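Free agents get talked about like they're free, and it drives me up the wall. Every winter my club, Hindholm, lets it be known that money's tight and we'll be "looking at players out of contract." Everybody nods along. Very sensible! And then we hand a 37-year-old midfielder a signing bonus, a flat in town and wages bigger than anyone else in the dressing room, and somehow that's the cheap option.

I was at the Hladun game on 18th November, standing in the drizzle with a coffee I'd paid way too much for, and I got to thinking about it properly for once. We had two players on the field who came up through our own youth side. Two! The rest were signed on short deals, most of them with an eye on where they'd be next season. You can't blame them for that (I'd do exactly the same), but you can sort of feel it by the last twenty minutes, when the legs go and the arguing starts.
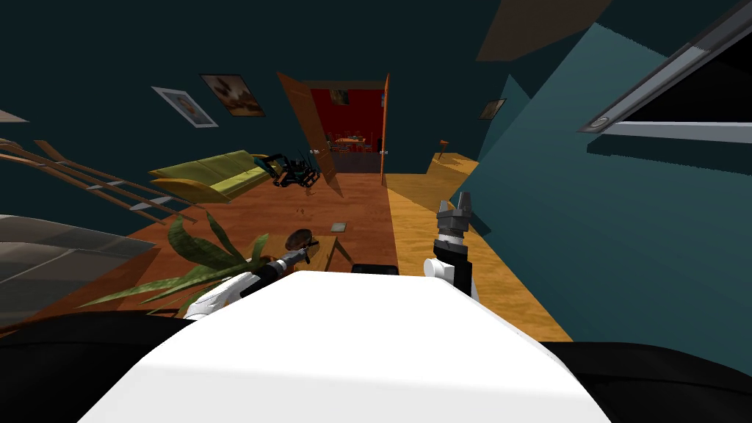 What bugs me most is how the fee has become the only number anyone looks at. A club pays a fee for a kid of nineteen and the whole town has an opinion by lunchtime. The same club gives a veteran a two-year contract for no fee and it barely gets a paragraph, even when the veteran costs more over those two years. Wages are boring, I guess. Bonuses are worse. Agents' cuts you never hear about unless something goes wrong and it all ends up in front of a judge.

Koltley did it the other way. They went down, sold whoever they could sell, and then just played the kids. They lost 2-0 pretty much every week for a while and it was grim to watch, and I say that as somebody who enjoys watching Koltley lose. But the crowd stuck around, and those same kids are now beating us.

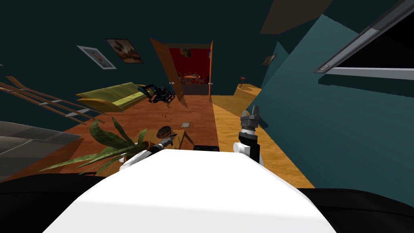

A robot arm and a round brown object in a simulated room.

Now, I'm not saying never sign an older player. We had a goalkeeper once who was 42 and he was the best thing about the place for a whole season, talking the back line through every corner. He took a small wage, he wanted to be here, and when he was done he stayed on to coach. Fine, great, more of those please! My beef is with signing a name to get people off your back in November, and then being stuck with the name long after the cheering stops.
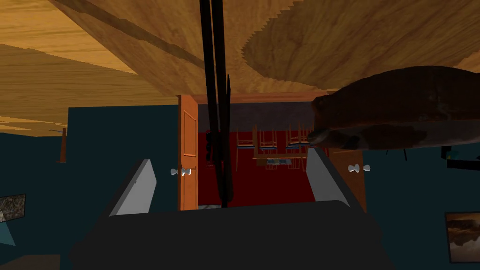 Miroslava Dmytriv wrote to me after my last column on this and said I was being romantic, that our average gate is barely over 1,000 and those people want to see a player they've heard of. Kids don't sell season tickets, she said, and kids who turn out good get taken off you for peanuts anyway.

She's got a point about the peanuts. But I'd still take the peanuts, plus a season or two of a local kid running himself silly in front of his family, over one more guy who's already asking his agent about the summer. We play Koltley again before the month is out, and they'll probably start five teenagers. I'll be there, same spot, same coffee.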